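GAVTHORPE LOCKER ROOM GUIDE
Section 3: Your Padlock

You have been given a locker and you would like to keep things in it. This section covers the padlock, which is the part of the arrangement most likely to cause you trouble. Read it once before you use the lock. People who read it afterward are usually reading it outside a locker with their coat inside.

This section replaces the old Padlock Sheet as of November 2020. If you still have the old sheet, recycle it. It told you to keep the spare key in the locker.

3.1 Before you start

You will need:

Your padlock
Both keys, on the ring they came on
Your locker number
A small bottle of Cloresix dry lubricant (one is kept at the front desk, on a chain, for reasons you can guess)

Check that the number on your key tag matches the number on your lock card. Key 613 does not open lock 1346. It will go in, and it will turn a little, and you will feel encouraged. Stop there.

Note: Lockers on the Dudás side have a narrower hasp than the ones by the stairs. The standard padlock fits both, but on the Dudás side you have to bring the shackle in from the right. From the left it jams against the door handle.

3.2 Opening the lock

1. Hold the body of the lock in one hand with the keyhole facing down. Trying to do this while the lock dangles from the hasp is possible, and your knuckles will remember it.

2. Push the key in all the way. If it stops halfway, take it out, turn it over, and try again. If it stops halfway both ways, see 3.5.

3. Turn the key clockwise until the shackle pops up. A quarter turn is plenty. The lock does not open any further if you keep going, though the key may bend.

4. Swing the free end of the shackle away from the body before you try to unhook the lock. A shackle that has popped up but is still lined up with its hole will catch on the hasp every time.

On a blue padlock like this one, the brass patch at the end of the body marks the keyhole area, and the silver shackle has been swung clear to the side. 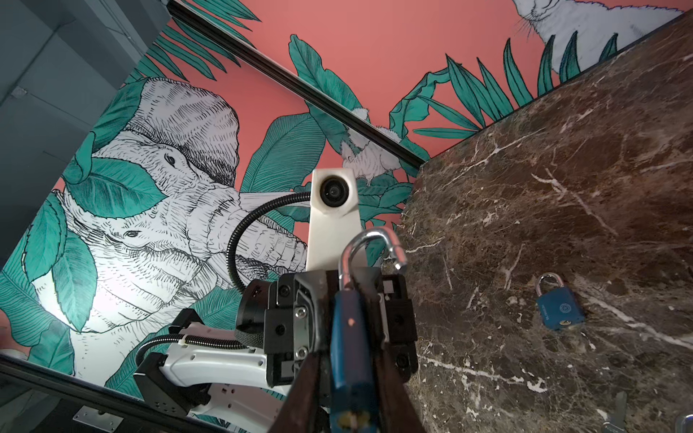

5. Lift the lock off the hasp and put it somewhere you will see it. The top of the locker is a popular choice and a poor one. It slopes.

Caution: Do not leave the open lock hanging on an open door. Doors here swing shut by themselves, and the shackle scratches the paint on the next locker. The owner of the next locker will mention it.

3.3 Locking up

1. Put everything in the locker. Everything. Take a moment over this step.

2. Check your pockets for the key. You want to feel it in your hand or your pocket before the lock goes on. Remembering where you had it earlier does not count.

3. Close the door and press on the lower corner until it clicks. The lower corner is always the one that sticks out.

4. Hook the shackle through the hasp, swing it back over its hole, and push down firmly.

5. Tug the body once. If it comes open in your hand, the shackle was resting on the rim of the hole. Line it up and push again.

Note: The lock will close without the key. This is very convenient until it isn't, which is why step 2 comes before step 4.

3.4 Looking after it

Once every 3 months, or when the key starts to feel gritty, do the following.

1. Open the lock and take it off the locker.

2. Wipe the body and the shackle with a dry cloth. A paper towel will do. Your sleeve will also do, but the gray stuff does not come out.

3. Put one drop of Cloresix in the keyhole and one in each shackle hole. One drop means one. The lock is not thirsty.

4. Work the key in and out a few times, then turn it.

5. Wipe the key before it goes back in your pocket.

Caution: Do not use cooking oil. Do not use hand cream. Do not use the soap from the dispenser. All of these work beautifully for a day and then collect fluff until the lock stops moving altogether. In July we had to cut off a padlock that smelled strongly of coconut.

If you want to mark your lock so you can tell it from your neighbor's, put a dab of nail polish or paint high up on the body, well away from the keyhole and the shackle holes. Stickers slide off in warm weather and end up on the floor or on someone's shoe. Please don't scratch your initials into it. The locks are returned and passed along, and the next person may not wish to be known as R.T.

3.5 When it goes wrong

The key goes in but won't turn.
Push the shackle down into the body with your thumb while turning the key. This takes the load off the latch. If the locker is packed so full that the door is pressing on the lock, lean on the door as well. Then consider owning less.

The key won't go in.
Look in the keyhole. Nine times out of ten there is lint in it. Tap the lock, keyhole down, against your palm. Do not dig around with a paper clip, as the tip snaps off and then you have two problems in the same small hole.

The shackle won't swing.
Pull it up as far as it goes, then turn it. It only swings when it is fully raised.

The key has snapped.
Leave the broken piece where it is and go to the front desk. Bring the half you still have.

You have lost one key.
Use the other one, and ask for a copy now, while you still have something to copy.

You have lost both keys.
Fill out the Zastel form at the front desk. The lock will be cut off with you standing there, and you will be asked to name three things in the locker before the door is opened. "Clothes" counts as one thing.

3.6 Giving it back

Return the lock open, with both keys on the ring and the lock card attached. A closed lock with no key is not a returned lock. There is a drawer of 16 of them behind the desk already, and it doesn't close very well.

Your deposit is refunded at the desk on the same visit. Empty the locker first, including the hook at the back, where there is nearly always an umbrella.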